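Adunville opens lending room for plates and bowls

August 19, 2024

People in Adunville who are planning a birthday, a wake or a street dinner can now borrow the tableware for it, free of charge, from a room behind the public library. The lending room opened this month with 4,000 pieces on its shelves, most of them given by households and by two restaurants that closed last winter.

The idea came from Sheila Pilkington, a retired school cook, who was tired of seeing bags full of paper plates next to the bins after every summer party in the park. She wrote to the town council in the spring and got an answer after 4 weeks. The council gave her the room and the electricity, but no money for staff.

"I have cooked for big groups all my life, and the food was never the difficult part," she said. "The difficult part was always where to find enough plates that are not ugly."

Borrowers need a library card and can keep the pieces for up to four nights. Everything must come back washed. A broken plate costs nothing the first time, and after that the borrower is asked to bring another one, of any color, from home. Glasses are lent only to adults, and sharp knives are not lent at all.
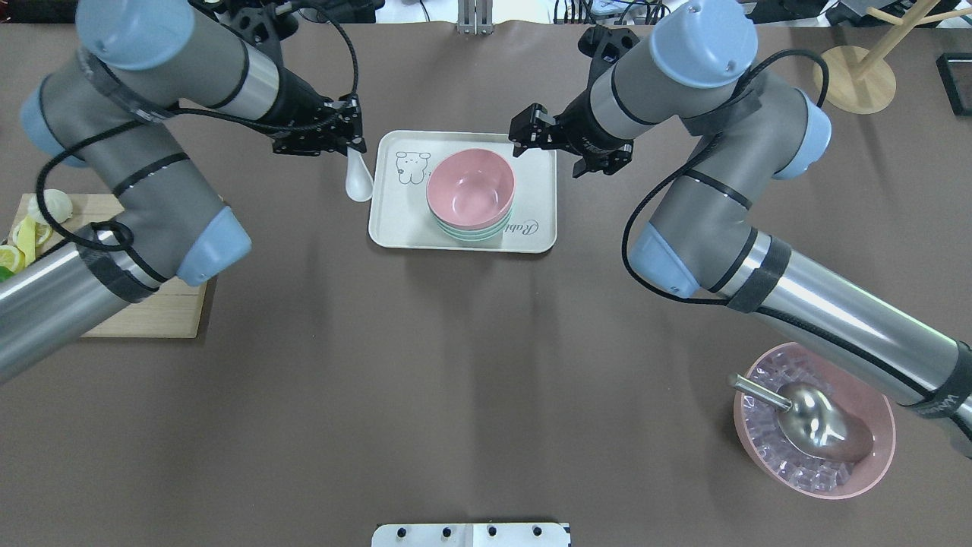 Sorting the donations took most of the spring and was harder than expected, said Filippos Dimitriou, who keeps the list of what goes in and out. Many families gave six plates of one kind and five of another, and he first wanted to lend only full sets. After some discussion it was decided to mix them. Small items are lent together with the larger ones they belong to, so a stack of bowls in a cream-colored tray goes with spoons of the short white ceramic kind, and a soup dinner can be ordered with one line on the form. Forks and table knives have their own boxes, and tablecloths will be added if somebody can be found to iron them.

In the first days of August the room received 302 requests, more than it could serve. Of these, 178 were accepted. The others asked for the same Saturday-style evening hours before the local holiday, or wanted larger numbers than the room allows for one event. Ms. Pilkington said the limit will stay for now, so that small family parties also have a chance.

Not everybody is satisfied. Nuala McGrath, who runs the party rental company Navilura on Fragkou Street, said that a free service paid partly by the town is not fair to a small business. She has lost several orders this summer, she said, although weddings still come to her – couples want everything to match. She has asked the council for a meeting and hopes that the lending room will be closed to events where guests pay for a ticket.

Council member Lwazi Hendricks said that he understands this worry and that the question of ticketed events will be discussed in the fall. He did not want to promise a result. He also said that the town spends a large amount every summer on emptying the bins in the park, and he would like to see if this bill becomes smaller.

The lending room is open in the afternoon, from two to six, and the entrance is through the library garden. Requests should be made at least one week before the event, at the library desk or by telephone. Donations of deep plates and serving spoons are welcome. Cups are not needed at the moment.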